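**Spring visit: the Mosoti lab at Brernutbridge**

Members who signed up for the April visit spent Saturday morning at the Mosoti lab in Brernutbridge, where Ailsa Lamont and her group work on planar pushing. The visit was full at 25 places. We were split into two parties, and each had an hour at the robot cell and an hour in the classroom upstairs.

Lamont opened with the reason for studying pushing at all. A gripper has to fit the part, reach both sides of it and close without hitting its neighbors. A plain rod needs access from one side only. The price is uncertainty: once the rod touches the part, motion depends on friction between the part and the surface, and friction varies from one spot to the next. The group uses a wooden board as the work surface and accepts the variation. Their earlier trials on a machined plastic sheet gave cleaner data but transferred poorly to the shelves and benches their partners at Gekix have to deal with.

The parts are plastic blocks in simple shapes. A cylinder pushed off center rolls its contact point around the rod and escapes sideways. A cube tends to turn until one face sits flat against the rod, then tracks fairly well. Stars and hearts are harder, as the rod can settle into a notch and stay there, or slip off a lobe and lose the part. Sarla Sachdeva, who wrote the current controller, said the heart accounts for more failed runs than any other shape in the set.

Commands are typed as short sentences, such as "move the green star next to the red cylinder." The controller replans 8 times a second from the camera view. It does not plan the full path in advance. It picks a short motion, executes it, looks again and corrects. The group has logged 200 runs with the present version and will publish the failures with the rest.

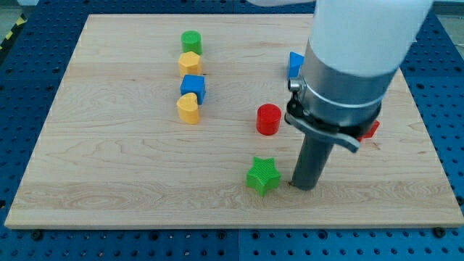
Several members asked about tool height. The rod must travel low enough to catch the shortest block without dragging on the board, and the clearance is checked at the start of every session. Sachdeva would like to add a force sensor at the wrist. For now the arm's own joint torque readings are used to trigger a stop, and she considers them too coarse for detecting light contact with the surface.

A question on tool changes got a short answer: the rod comes off with a lever clamp, and the rest of the setup is left alone between experiments.

The upstairs session covered calibration and is harder to report without the slides. Lamont has agreed to let us have them, and they will go in the members' folder when they arrive. Anyone who wants a paper copy should tell the editor.

The next visit is to the sorting hall at Truvomstead. Places are limited to 27, closed shoes are required, and there is no parking on site.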